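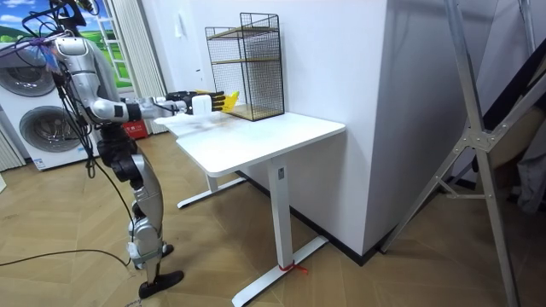

Reports > Manipulation > Kit Reviews > Section 4

4. Tabletop Transfer with the Nolov Skill Pack

4.1 What the vendor claims

Nolov sells its skill pack as a software add-on for humanoids that already have arms and hands but no useful behavior. The brochure promises "household-ready pick and place" after a short teaching period. It does not define household-ready, and it does not say how many objects, table heights or lighting conditions the phrase is meant to cover. We asked Nolov for the test protocol behind its headline success rate and got a slide deck with the same number in a larger font. The rate is left out of this report for that reason.

What the license does include is a base policy, a teleoperation tool for recording new examples, and 24 hours of remote support. The base policy is said to be trained on 731 recorded episodes. We could not check this. The files come encrypted, and the object list in the manual stops partway through with the words "and similar items."

4.2 Task and setup

We chose fruit-to-basket transfer, the task shown first in Nolov's own material and so presumably one it is comfortable with. The robot stands at a white desk with a wire-mesh shelf rack on top. An apple has to be grasped, lifted, carried to a yellow basket and released inside it (Figure 2). A trial counts as a success only if the fruit ends at rest in the basket with no human contact after the start command. Nolov's definition is softer and accepts a drop "in the target area," a region the manual never draws.

The rack was kept on the desk on purpose. Vendor demonstrations of this kind tend to use a bare surface, and a shelf close to the target leaves fewer ways to bring a hand in. Flor Bermúdez ran the sessions in November and was free to stop a trial at any point if the arm moved toward the mesh too fast.

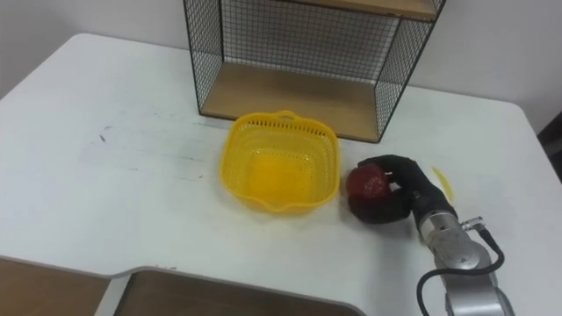 Figure 2. Transfer task: the apple held in the right-side gripper next to the empty basket, with the mesh shelf unit behind.

4.3 Grasp quality is the wrong headline

Most of the Nolov material is about grasping, and a closed hand around an apple does make a convincing still. It says little about the rest of the task. A policy can hold the fruit well and still release it on the rim, or stall over the table waiting for a view of the basket that its own hand is blocking. We therefore score approach, grasp, carry and release separately, and we suggest that anyone comparing this pack with the Bastimano or Escobar offerings insist on the same split. Neither of those firms publishes one either.

The perforated basket deserves a note. Its walls are pierced all over and let light through, and we suspect, without having shown it, that this is harder on depth sensing than a solid tub would be. Swapping in an opaque container would be a cheap control. It is on the list for the next round.

4.4 Teaching effort

The manual states that a new object needs 5 demonstrations. Bermúdez followed the procedure as written, including the recalibration step that the quick-start card omits. Her log shows that the stated figure leaves out discarded recordings, and the tool throws a recording away without warning if the operator pauses for more than 2 seconds. A buyer budgeting staff time from the brochure would come up short.

We make no claim here about long-term reliability. The pack was tried on one robot in one room, and the per-stage scores are held over to Section 5, where they appear beside those of the free Flerken baseline.

Filed under: Humanoids, Grasping, Vendor Claims

Related reports
Flerken baseline: installation notes and known faults
Bastimano wrist module, second look
What does "household-ready" mean? A survey of brochures
Escobar teaching tool: operator workload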